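How many demos before you call a task done?

kerubo_g
8th December. I've got 300 demos of tidying boxes in the simulator and I'm still not happy. How many do you lot stop at?

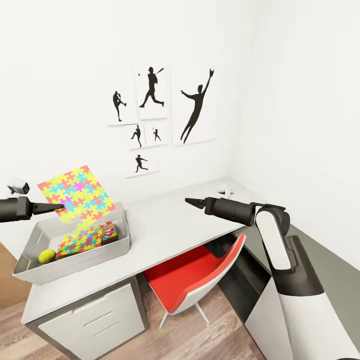 skuma_sang
Depends how much you vary things, I reckon. I did 26 for each layout and kept swapping what was about. With a patterned box in the tray and a ball right beside it, you learn pretty quickly whether your grasps are any good!

nyanda_k
Disagree, sorry. 26 is nothing. I'd sooner have one layout done properly, and then go to the bedroom.
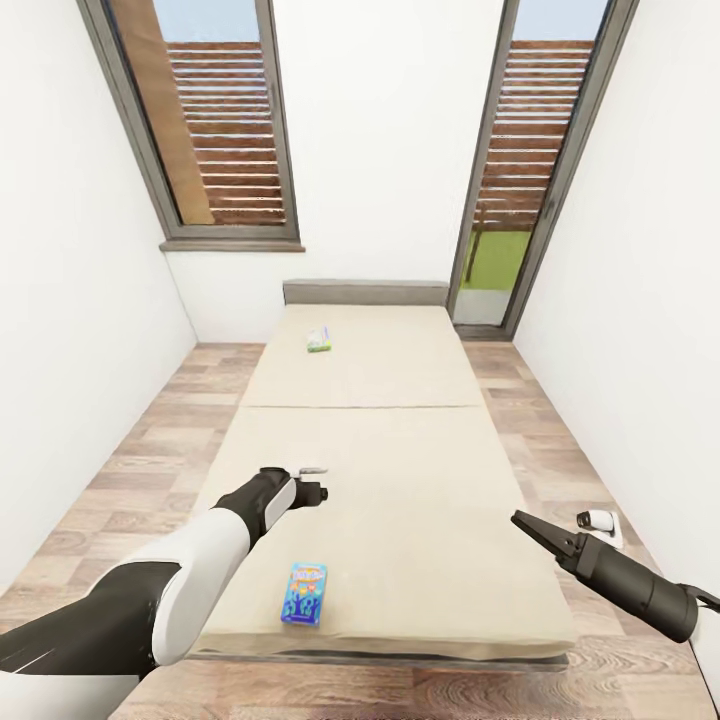 Two boxes on the bed, left gripper over the mattress.

kerubo_g
But then it only learns the one bed, surely? My first lot in March (all 1129 of them, ugh) fell to bits the moment I shifted anything.

elisn
Were you binning the fumbled ones? I keep mine if the arm recovers, and I go slower near the edges of things, which made a big difference for me. 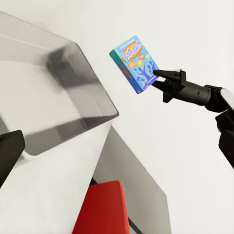

Oh, and I have a break after every 4, or my driving gets sloppy.

nyanda_k
Keep the fumbles?? No chance, mine all go.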